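Workshop notebook – Cumstead, upstairs room
Wednesday, entry by Danica Vukadinović

Folding on the bed today, and I have to say I love this setup! We did the last round on the long table downstairs and I spent half the time chasing sleeves off the edge. A bed is so much roomier. You can throw a thing down any old way, walk up to it and start, and it stays put while you think.

Edin made up the bed with the green fitted sheet before I got in. He wanted to iron it first and I talked him out of it. A few creases are fine – that's what a bed looks like at home, and our notes are meant for people folding at home.
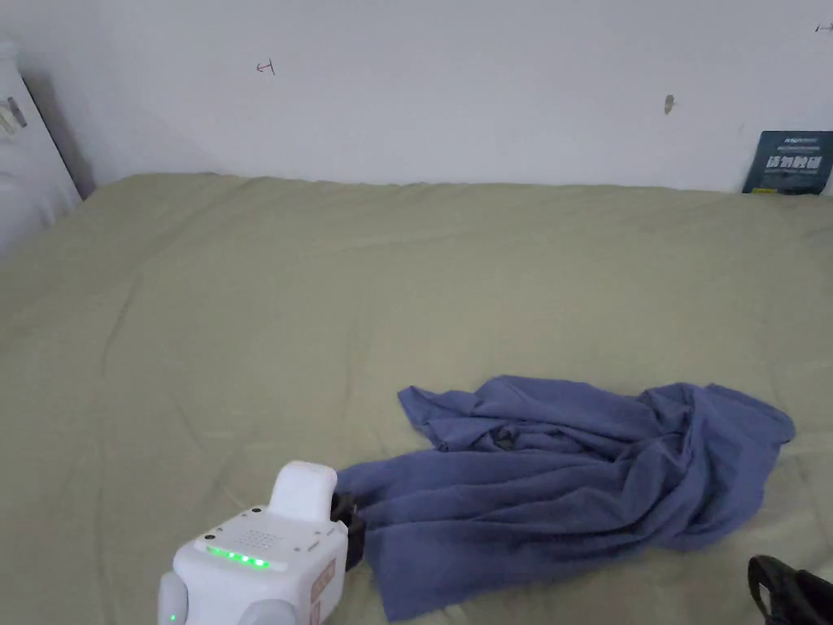

Last changed: Wednesday, 4:10 pm (D.V., fixed typos and added the bit about corners)

The blue piece was my favorite of the whole pile. Thin cloth, very soft, and it slumps into a heap the second you let go of it. Stiff things nearly fold themselves, so there isn't much to learn from them. With a soft one you have to find an edge, follow it along to a corner, and only then decide which way is up. I kept grabbing the first ridge that stuck out and ending up with a handful of the middle.

What helped: pinch at one end, lift just a little, and let the rest hang and sort itself out. Then lay it down away from you and smooth from the center out. Azra had told me this back in February and I didn't believe her. Sorry, Azra!

Also good – the color. Blue on that soft green is easy on the eyes, and I could find the outline without leaning over. Hrvoje wants to try a green top on the green sheet next. I think it'll be maddening, and I can't wait.

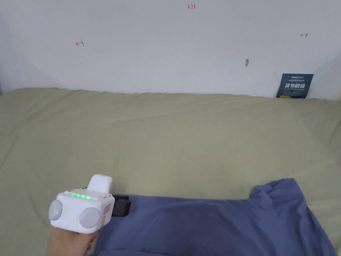 The other thing I want to write down before I forget is the sheet itself. If you press hard while smoothing, you drag it along with the shirt and get ripples under your fold, and then the fold comes out crooked and you blame your hands. Light pressure, flat palm. Every 10 folds or so stop and tug the sheet back toward the wall. Dušan thinks a tighter sheet would fix it, and he may be right, so I've put one on the shopping list.

To do:
- tighter sheet, same green if they have it
- write up the corner trick for the Gokine binder (Azra to check it)
- 3 more soft tops from the donation box, none with buttons
- ask Edin where the good hangers went

Recent entries
Towels in thirds or in half?
Sorting the Su boxes, part 2
Socks, and why I gave up on balls
Shelf liner for the hall closet

Questions about the notebook: ask Danica, ext. 174
© Cumstead workshop
Back to top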